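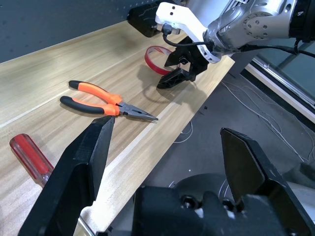

Tool library in Reltcombe passes 1,000 loans in its first season

22nd December

What a first half-year it has been for the Ristside Tool Library! Since the doors opened in June, people in Reltcombe have borrowed tools 1,083 times, and the shelves at the old Amaral bakery are fuller now than on opening day.

The idea is simple. You join, you pick out what you need, and you bring it back inside two weeks. Membership stands at 278 households, well past what the organizers had hoped for by the end of the year, and new sign-ups were still coming in during the last open evening before the holiday break.

Hand tools go out the most. Pliers, screwdrivers and adjustable wrenches hardly get time to sit down, and the long ladders have had a waiting list ever since the fall gutter-cleaning rush. The surprise hit has been the tile cutter, which has been through kitchens and bathrooms on nearly every street between the river and the school (and came home from one of them with a thank-you card taped to the box).

Donations have been wonderful too. Almost 400 items have been handed in, from a full set of wood chisels to a hand-cranked drill older than most of the members. Local hardware store Burnix has offered to sharpen blades for the library at no charge through the winter, so the saws and chisels should be in lovely shape by spring. 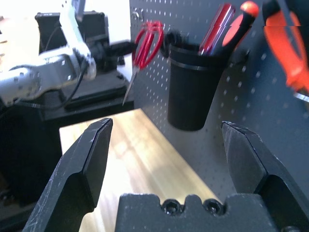
A light wooden tabletop and gray pegboard.

The repair evenings have grown right along with the lending. They started as a couple of people with a soldering iron and a pot of coffee, and they now fill both front rooms. Lamps, toasters and kitchen chairs are the regulars, but last month also brought in a music box, an accordion case and a child's sled, and all 3 went home working or in one piece.

Next up is a beginners' course on basic home repairs, with sessions on hanging shelves, patching drywall and fixing a dripping faucet. Places are free for members and there are still a few left.

The library is closed over the holidays and reopens in the new year with its usual hours. Anything due back during the break can be returned on the first open evening, with no late fee. Garden tools are especially welcome as donations, and so are bicycle pumps, which seem to go out the door faster than anyone can find them!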